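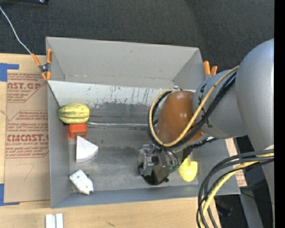
GRANT REPORTS / FILM & SCREENINGS

Travthorpe Silent Film Season – progress report to the Windus Fund
30 March 2021

Quick one, as agreed. Fuller version comes with the final accounts.

Where we are: two programs finished and shown online, the Julunitz shorts and the mountain films. Third program (the Đàm melodramas) is picked and cleared but not subtitled yet. I said December for that in the last report and it didn't happen. The translator we had lined up took other work, new one started this month and is already through the first reel. Very happy with her so far. The old title cards are full of puns and she's keeping most of them.

Money. Of the $3000 grant we have spent $1564. Most went on scans and screening rights, the rest on music. Still to pay: subtitles, the second half of the piano fee, web hosting through summer. No overspend expected. Receipts are in the shared folder, except the one for the hard drive, which I will scan tomorow.

Audience. Nearly 1000 views across both programs, counting people who stayed past the opening titles. The Julunitz shorts did much better than the mountain films. I think the mountain films were too long for a week night, and the middle one is slow even if you like that sort of thing (I do). Good comments on the new piano score. Two complaints about the sound dropping out near the end – our fault, a bad export, fixed and put back up the next morning. 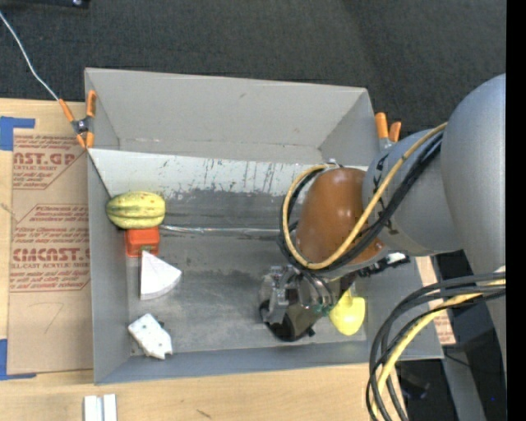
Arm and gripper over the open bin, cables at right.

Program notes. Written for the first two, one page each, plain text so they print properly. Third set is half drafted. A couple of readers asked for longer notes on the actors and less on camera work, so trying that with the Đàm films.

Changes we'd like you to OK:
– move the third program from April to late May
– shift the unused travel money over to subtitles
– drop the printed booklet, put the notes up as a free download instead

Not started: the schools screening. Waiting to hear when outside visits are allowed again. If there's no answer by the end of term I'd rather run it in the fall then rush it.

Next report after the third program goes out. Please send the new claim form if it has changed, the one I have is last year's.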